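Incidencia 607 – Célula de doblado: la toalla sale doblada, pero no siempre como toalla
Estado: abierta. Prioridad: media (el cliente insiste en alta). Abierta por: Ayman Naciri. Asignada a: Asger Gunnlaugsson.
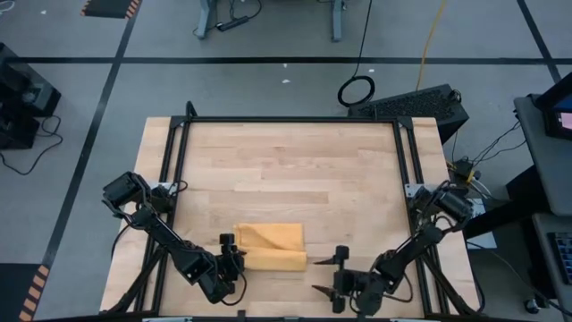 Resumen del problema

La célula de dos brazos tiene que doblar una toalla en rectángulo y dejarla lista para apilar. Con la amarilla lo consigue a ratos. Cuando falla, deja el borde delantero enrollado, más grueso que el resto, y da el trabajo por terminado con una seguridad que ya quisiera yo para mis reuniones. El registro dice «tarea completada». La toalla dice otra cosa.

Comportamiento esperado: rectángulo plano, bordes alineados, menos de 2 minutos.
Comportamiento observado: rectángulo, sí. Plano, según a quién se pregunte. El rollo del borde inferior impide apilar: a la tercera toalla el montón se inclina y a la cuarta se rinde.

Entorno

Controlador de pinzas Gemby, rama de pruebas. Planificador Younis con los parámetros de fábrica. Mesa de madera, sin mantel ni fieltro. Cliente final: Zerkberg, lavandería para hoteles pequeños, que quiere saber si esto puede sustituir el turno de doblado de la tarde. Respuesta corta para quien solo lea hasta aquí: esta tarde no.

Pasos para reproducir

1. Colocar la toalla en el centro de la mesa, extendida.
2. Lanzar el ciclo de doblado normal.
3. Esperar. Se puede ir a por café, hay margen.
4. Pasar la mano por el borde delantero. Si hay rollo, incidencia reproducida.

Registro

09:10 – Ayman: Primera tanda, 10 ciclos. Seis aceptables, cuatro con rollo. Adjunto los registros de fuerza. No veo nada raro en el agarre; el problema viene al soltar, creo.

09:45 – Asger: ¿Seguro que no es la toalla? Las de rizo gordo hacen lo que quieren. Prueba con un paño de cocina.

10:20 – Ayman: Con el paño no hay rollo. Tampoco hay doblez: lo arrastra entero hacia un lado y lo deja en diagonal. Supongo que técnicamente es otra incidencia. No la voy a abrir hoy.

10:35 – Asger: No la abras.

11:15 – Asger: Mirados los registros. Al hacer el último pliegue, los dedos bajan demasiado y empujan la tela hacia dentro antes de abrirse. La tela se enrolla sobre sí misma y el sistema lo interpreta como borde, porque visto desde arriba el contorno es un rectángulo perfecto. El comprobador solo mira el contorno. Para él, un ladrillo amarillo también estaría bien doblado.

11:30 – Ayman: Entonces el porcentaje de éxito que mandamos a Zerkberg en abril...

11:31 – Asger: Contaba ladrillos, sí.

12:05 – Ayman: Subida la altura de suelta en el último pliegue. El rollo es más fino, pero ahora la capa de arriba queda arrugada. Antes parecía un canelón y ahora parece una toalla en la que alguien ha dormido la siesta.

12:40 – Asger: Prueba a abrir primero la pinza derecha y retrasar la izquierda. La izquierda sujeta mientras la otra se retira. Es lo que hace mi madre con las sábanas, aunque ella no lo llama liberación asimétrica.

15:10 – Ayman: Segunda tanda con apertura asimétrica, 20 ciclos. Diecisiete sin rollo, dos con rollo leve, uno abandonado a mitad. En el abandonado, el brazo izquierdo se quedó sujetando la esquina y el derecho volvió a reposo. Hubo que parar el ciclo a mano.

15:25 – Asger: Ese es el tiempo de espera del sincronizador. Está demasiado justo con el retraso nuevo. Lo amplío en la configuración y lo documento, para que el próximo no piense que fue un capricho.

16:00 – Ayman: Ampliado. No se ha repetido en las pruebas sueltas. El ciclo completo tarda ahora hasta 2 minutos, o sea que estamos pegados al límite. Yo la doblo en lo que tarda en arrancar el planificador, pero nadie me ha pedido presupuesto.

Causa probable

Altura de suelta incorrecta en el último pliegue, agravada por un comprobador que no mide el grosor. La primera parte está mitigada. La segunda sigue igual.

Solución provisional

Activar la apertura asimétrica y usar el tiempo de espera ampliado. Revisar el borde delantero a mano antes de apilar. Sí, eso significa una persona al lado de la máquina que dobla toallas, tocando las toallas. Rurnberg, que paga la célula, pregunta si se puede llamar «supervisión de calidad». Se puede.

Pendiente

– Añadir medida de grosor al comprobador (Asger).
– Recalcular los resultados de abril sin ladrillos y avisar a Zerkberg (Ayman, con pocas ganas).
– Repetir con toalla blanca. Todo lo de hoy es con la amarilla, que contrasta muy bien con la madera y quizá nos está regalando media nota.
– Partir siempre de toalla extendida es hacer trampa. En Zerkberg llegan en un carro, hechas una bola. Hablar con el cliente sobre quién las extiende.

Comentario del cliente, reenviado por Rurnberg

«Entendemos que hay avances. ¿La previsión para sábanas bajeras sigue en pie?»

16:50 – Asger: Contesto yo mañana. Ayman, no respondas a ese correo.

16:52 – Ayman: Ya he respondido. He puesto que no.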